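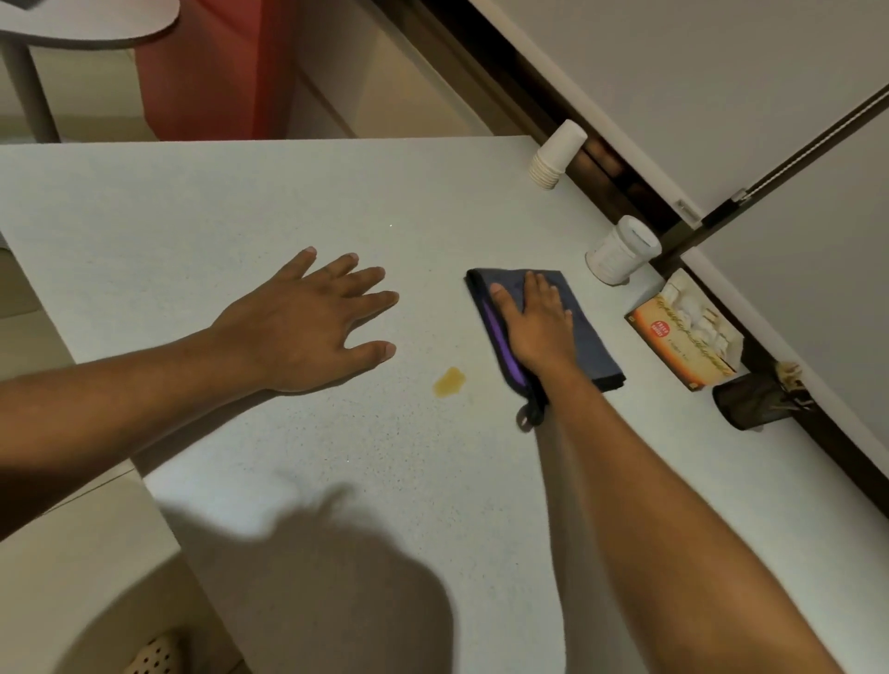 A folded cloth and a small spill on a speckled counter.

The speckled white countertop is a poor surface for judging cleanliness. The pattern that hides crumbs also hides the thin film left by a badly wiped spill, and most shared counters are badly wiped. My position is that the fold of the cloth matters more than the product sprayed on it.

A cloth used as a loose wad touches the counter at a few ridges. Liquid runs between them and comes out the other side as a smear. Folded in half twice, the same cloth gives a flat pad under the palm, and pressure spreads evenly across it. It also gives eight clean faces, used one at a time. Adwoa Opoku, who orders supplies for our floor at Adgate, disagrees and prefers paper towels. We went through 386 rolls last year. I consider that a weak argument for paper.

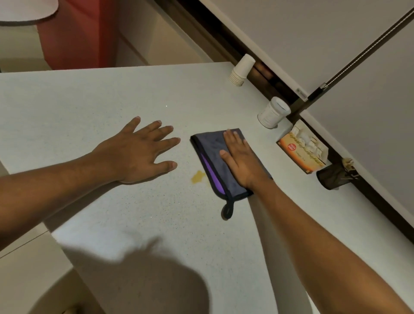 Direction is the second point. A small puddle should be taken from its outer edge toward the center, with the cloth laid down flat and drawn in. Starting in the middle pushes the liquid outward and enlarges the job. Sticky spills need a damp face first, then a dry one. Seven seconds of steady contact does more than a minute of scrubbing.

The third point is storage. A hanging loop is there to be used – a cloth left folded on the counter stays damp inside. Cups, boxes and utensil holders belong in one row at the back, which leaves the working area open and makes the wipe a single pass. I would move that row forward once a week and clean behind it. In July we did not, and the strip along the wall took most of a morning to clear.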